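Slide 4 — hi again, still me! Quick hello to Merja Kiiskinen, who drew our Flendon tote bags. Ask how many people bought a souvenir on their last trip, then how many still use it. (Wait for the laughs.)

My rule at Grullico is that a gift has to survive two washes and one honest aunt.

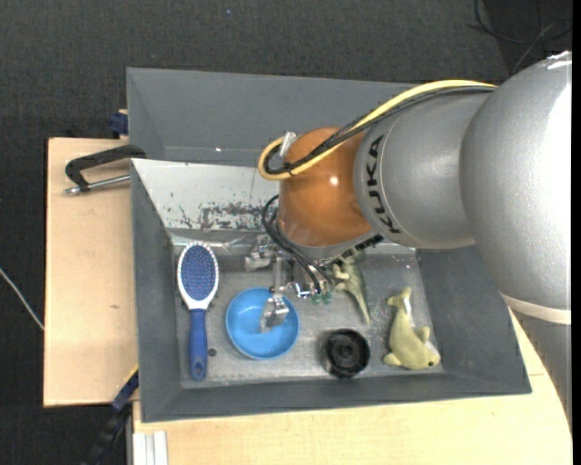 Pricing next. We sell the tote for 12 dollars, and I got that wrong for two whole summers — I kept putting it on sale and people walked right by. Bargain bins are hard on nice things. Drop a good tote in with a hairbrush, a blue bowl and a toy dolphin, and it looks like one more odd item. Hang it by the door with room around it and folks pick it up!

Hand over to Yến Trương for the Vunberg mugs. Water break, then questions.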